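Posted in November by Fasville Porches
1/14

OK so I finally sat down and read the whole draft preservation plan for the Zingate district. It took me two evenings and most of a pot of coffee. I have thoughts, and they are mostly about windows, sorry!

2/14

If you're new here, Zingate is the old brick part of Fasville, between the rail yard and the creek. Mill housing, two churches, the row of shops on Bredier Street. The plan decides what you can and can't change on the outside of a building there.

3/14

The survey at the back lists 476 buildings. I looked up my own house and they have the porch as "altered." It was altered, in my grandmother's day, and I'd love to know how long a porch has to stand before it gets to be just a porch.

4/14

The part I like: brick. They want soft lime mortar for repointing on anything in the old core, and they spell out why hard cement wrecks old brick. Half of Bredier Street has faces popping off from bad repairs. You can stick your finger in some of the holes (I have).

5/14

The part I don't like: windows. Street-facing wood windows have to be repaired, fine, I'm all for it. But the page on storm windows contradicts the page on energy upgrades. One says exterior storms are allowed if painted to match. The other says interior only.

6/14

I got one quote for exterior storms on the front of my place, from Chaiyaporn Sash & Glass. $3276. I'm not paying that and then getting a letter from the city telling me to take them down.

7/14

Then there's the repair grant. It tops out at $2325 per household and you have to spend the money first and get it back later. Lots of my neighbors can't float that. A grant you need savings to use is going to miss the very houses with rotten sills.

8/14

Somebody asked me if the plan covers the creek side. Sort of? The retaining wall is in it, the footpath isn't. The footpath washes out every spring and takes a little more of the bank with it, so I wrote that one up in my comments too.

184 shares · 37 comments

9/14

Interiors. This is what everybody keeps asking me about, so let's do kitchens and doors. 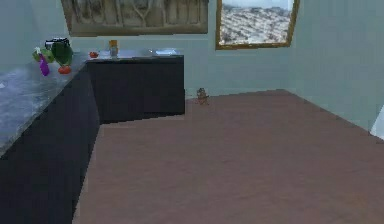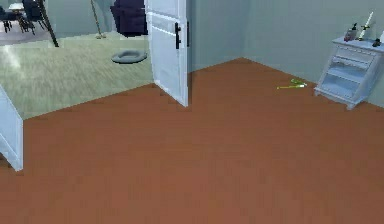
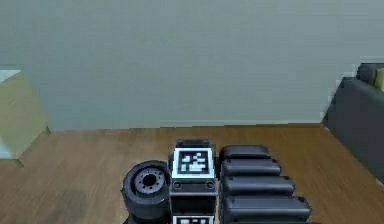
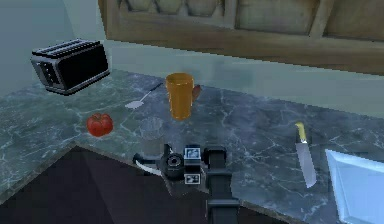 10/14

The plan stops at the outside walls, and I checked three times. In a private house in Zingate you can pick your own counters, floors, cabinets, whatever. If you want a marble counter with a black and silver toaster on it like in the last picture, go for it, no permit from the preservation people. Same with doors inside the house. I'm fond of a white panel door like the one standing open in the second picture, and I'd still keep any old ones you have – but that's me nagging, the plan doesn't say a word.

11/14

One catch. If your kitchen job moves an outside door or closes up a window, even around back, that does go to review. Ask before you order anything.

12/14

The shops on Bredier are different again. Pressed tin ceilings that you can see from the sidewalk get a "please keep" note, which as far as I can tell has no teeth at all.

13/14

Comments are open through the end of the month. Paper forms are at the library desk, and you can write on the back if you run out of room. I did.

14/14

Send me your window stories, good or bad. And if anyone has an old picture of the Bredier Street awnings before they came down, I'd really like to see it.

92 shares · 21 comments

© Fasville Porches · Contact · Back to top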